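Plillside Basket Chores – data card

Last edited in July by Piret Petrauskas

What this is

Plillside is a set of short two-arm recordings of one household chore: dealing with small items and a woven basket on a white table. We put it together to get a fair answer to a dull question, whether a machine can tidy a kitchen table yet. It can manage parts of it.

Contents

776 episodes for training
139 episodes held back for testing
2 arms, each with its own wrist view
1,000 text labels, written by hand at Sulico and checked at Stistcombe

Motion blur

We kept the blurred stills. Fast wrist moves smear the weave into stripes, and a model that only copes with sharp pictures will stop coping as soon as the arm speeds up.
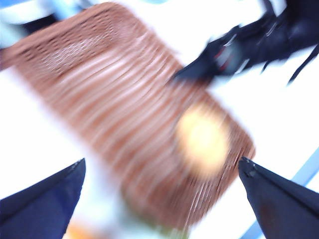 Helju Zariņš wrote back that blur should be a reason to slow the arm down, and that a person tidying a kitchen would put up with slow but not with dropped fruit. We have added a speed column to the episode table so that anyone can filter on it.

Inside the basket

Baskets are harder than trays. The walls are high, the gripper hides whatever is behind it, and light comes through gaps in the weave. Labels say "orange item" where the labeller could not name the thing from that view – please don't tidy these up.
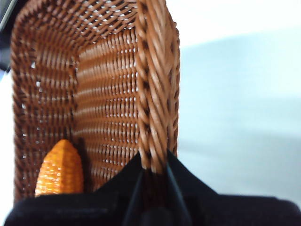

Can a model trained on this clear a real kitchen table? Not without help. Our Rätsep baseline handles single items on a bare surface well enough, but it still needs a person nearby once things lie against a wall or on top of each other.

Known problems

Labels for yellow items disagree between labellers, and we left both versions in. White tabletops are overexposed in many episodes. The start time of an episode is when recording began, which can be well before the arm moves.
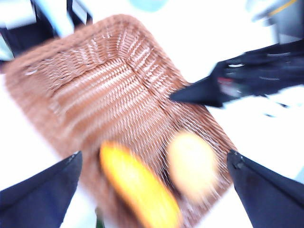

Reading time: 2 min

Using the files

Unpack everything into one folder and keep the episode names as they are. The test split should stay out of training, including for picking settings. If you report a score, say whether a person stepped in – we count any touch as a failure.

Corrections go to Piret at Sulico.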